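Why Does Bread Go Brown in the Toaster?

I have toast nearly every morning, and for years I never once wondered about it. You put in a soft white slice, you wait, and up pops something crunchy and golden that smells completely different. Same bread! So what happened in there?

I got curious last July, when it was freezing in our kitchen and I was standing very close to the toaster to warm my hands (don't do this, I burnt a knuckle). It's a great little story and you only need a slice of bread to follow along.

What's in a slice?

Bread is mostly flour and water, with yeast and a bit of salt. Flour has starch in it, and starch is a long chain of sugars all holding hands. Flour also has protein, which is made of tiny pieces called amino acids. You don't need to remember that name, but it's fun to say at breakfast.

There's a lot of water hiding in there too. A fresh slice feels springy and a little cool when you press it against your cheek. That's the water. My favourite loaf is the Wida white from the Farahani bakery at Firnarow. I buy it so often they start wrapping it when I walk in.

First the water leaves

When the toaster wires glow orange, they send out heat you can feel from a little way off. The outside of the bread warms up first, and the water near the surface turns to steam and floats away. Have you ever seen a wisp coming out of the toaster? That's mostly your breakfast drying out.

While the surface is wet it can't get much hotter than boiling water, so it stays pale. Once it dries, the temperature can really climb – and then the colour starts.

You can play this part at home with pretend food. Put the plain things and the toasty things in a bowl, then pull them out one at a time and decide whether each has been near any heat.
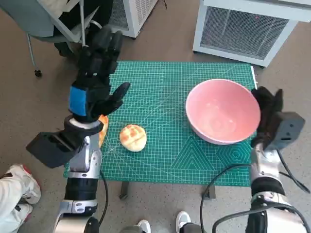
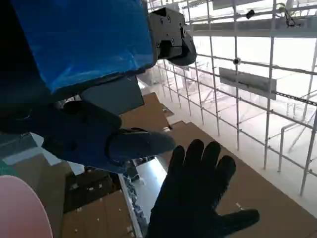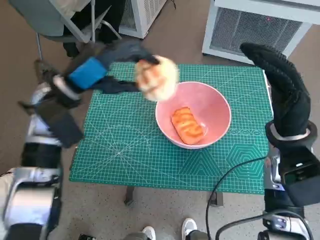

Then the browning starts

Now the sugars and the amino acids get hot enough to join up. They make lots of new things that weren't in the bread before. Some are brown, and some float up your nose and smell nutty, or sweet, or a bit like popcorn. Grown-up scientists call it the Maillard reaction (say "my-yar"). It's the same thing that browns a roast potato, a biscuit and the outside of a sausage.

I love that a smell can be brand new. Your nose is picking up tiny bits of stuff made a moment ago!

Why the middle stays soft

Bread is full of air bubbles, and heat moves through air slowly. So the outside gets the full blast and the middle only gets warm. A thick slice keeps a big fluffy centre. A very thin one can go crisp the whole way through, like a cracker.

Uh-oh, it's black

If you leave it too long, the browning keeps going and the bread begins to turn into carbon, a bit like charcoal. It tastes bitter. You can scrape some off with a butter knife, over the sink please, but I usually start again.

Try it yourself

Ask a grown-up to help, because toasters get very hot. Make one slice on a low setting, one in the middle and one a bit higher, and line them up on a plate. Sniff each one before you taste it. Then toast a piece of fruit bread. It has extra sugar in it, so watch how quickly it colours – mine always catches on the sultanas.

Never poke anything into a toaster, even if your crust is stuck. Switch it off at the wall and call your grown-up.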